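Bench Notebook - Equipment Planning
4 min read
22 Nov 2025 | by Shufen Dong

Budget talk with Arben this morning, I write it down before I forget. The request for next year must go to Tihomir with one total, and the total is still too high.

Grippers first. We wear the fingertips faster than I planned in September. Treker sells them only in packs of 20, Oker sells single ones but delivery is slow. I prefer one Treker pack now and no second spare gripper. Arben wants the spare gripper. Not decided.

Wrist cameras: keep the present ones. Cable sleeves should be a separate line in the sheet, last year we hid them under "small parts" and Danica had to search for every invoice.

Kitchen items are cheap, but they also need a line. For the bun task I would like a second steamer of the same model, so that the lid and its long handle stay the same for the grasp. A different lid means new grasp points and probably one more week of work.
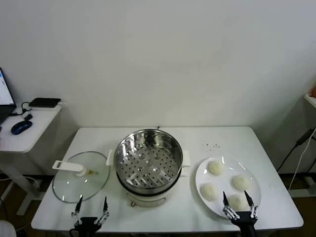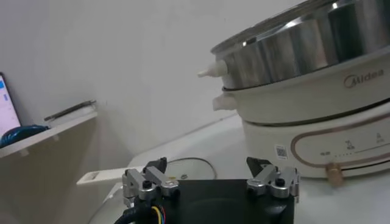
Dough balls go under consumables, together with flour and cleaning cloths. Krum asked if we can use rubber ones - maybe for the first trials, I will ask Varnach for a price.

Open: service contract for the arms. The old offer is number 2044 in the folder and it is valid 19 more days. To call them on Monday, and ask if the two arms can be on one contract.

We use cookies to improve this site. Accept | Settings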